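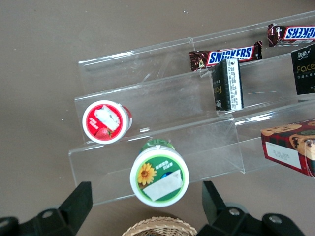
Manside Workshop Opens Shelf-Picking Robot Build to Members

MANSIDE, 2026-07-08 – The Manside shared workshop has opened its Trultier build to all 134 members. Trultier is a small robot arm that takes packaged snacks from a clear tiered stand and drops them in a basket.

Work began in January on a bench in the back room. The arm runs on an Alik controller board, and the wrist carries a small camera. Candy bars, boxes and round containers are all part of the stock, so the gripper has to handle very different shapes.

The group plans to log 2000 picks before changing the fingers. Build nights run 2 times a month – no experience needed. Drawings and the parts list are kept at the front desk.

Contact: Manside Workshop press desk
© Manside Workshop. All rights reserved.
Back to top

Recent items
Kulkarni lathe back in service
Laser cutter hours for January
200 tool loans and counting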